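Frequently asked questions – Pikia mending and alterations, Flumunville

Last updated 8th September

Please read this page before you write to us. Most of the questions we receive by mail are already answered here.

Where do I bring my clothes?

Our counter is in the Ansah building in Flumunville, on the ground floor, next to the stairs. There is also a drop-off shelf in Clurngate, inside the post shop. In Clurngate you can only leave and collect a bag. Nobody there can measure you or tell you a price, so if you need a fitting you must come to Flumunville.

Do I need an appointment?

For a fitting, yes. For leaving clothes, no. A fitting takes 8 minutes for trousers and longer for a coat or a dress with lining. If you come late, we will try to fit you in between two other customers, but we cannot promise it.

Should I wash the clothes first?

Yes, always. We do not accept clothes that are not clean, also when the repair is very small. New clothes should be washed and dried one time in the way you will do it at home. Cotton can become shorter in the first wash, and if we hem it before, the length will be wrong later and we cannot give the fabric back.

How do you decide the length of a hem?

You decide it, and we pin it. Please bring the shoes you will wear most often with this garment. Stand straight and look forward during the pinning. Many people look down to see what we do, and then the back of the trousers moves up and the hem comes out uneven.

If you cannot come for a fitting, you may send us the inside leg measurement, from the crotch seam to the finished edge. Measure on a pair that fits you well, laid flat, and not on your body.

Can you keep the original hem on jeans?

Usually yes. We cut the leg above the old hem, take out the extra length and sew the old hem back on. You will see a thin seam just over the stitching if you look for it. It costs more than a plain hem – please write "original hem" on your ticket, or we will make the plain one.
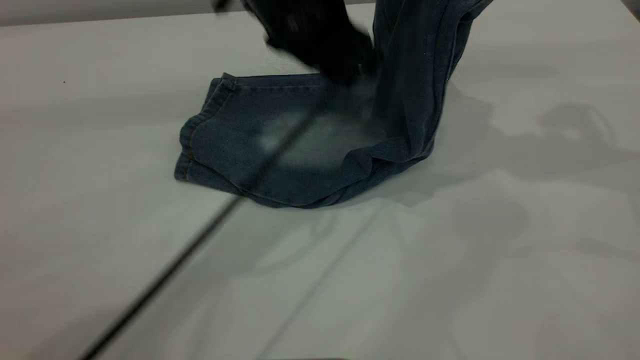
The original hem is not possible when the leg is much wider or narrower at the new height than at the bottom. In this case we have to take in the side seam also, and we will call you before we cut anything.

Can you repair a hole in the knee or between the legs?

Yes. We put a piece of cotton behind the hole and sew over it with thread in a near color. Between the legs the fabric is often thin in a larger area than the hole, so the repair will be larger than you expect. If the fabric is too weak to hold the thread, we will return it to you without charge.

Will the repair be invisible?

No, and we prefer to say it now. On dark wool it can be very hard to find. On light cotton and on anything that has faded, you will see it from close.

What does it cost?

The full list hangs at the counter. The price on your ticket is the price you pay, unless you ask for something more. For work that takes many hours, such as a new lining, we ask for half of the money when you leave the garment.

How long do I have to wait?

Normally one week. In May it is two weeks, sometimes more, when many people bring dresses and suits for weddings and school parties. Bags left in Clurngate need two extra days in each direction.

What happens if I do not collect my clothes?

We send you a message when they are ready, and a second one after a month. We keep everything for 120 days. After this time the clothes go to a charity shop and we cannot get them back. If you are traveling, tell us and we will write it on the ticket.

I am not happy with the work. What can I do?

Bring it back unwashed, with the ticket, within two weeks. If the mistake is ours, we correct it free. If you have changed your mind about the length, we can make it shorter for the usual price, and longer only if there is fabric left inside.

Do you sell thread and buttons?

A few. We have 54 colors of thread and a box of single buttons – bring the garment with you, so we can compare in daylight at the door.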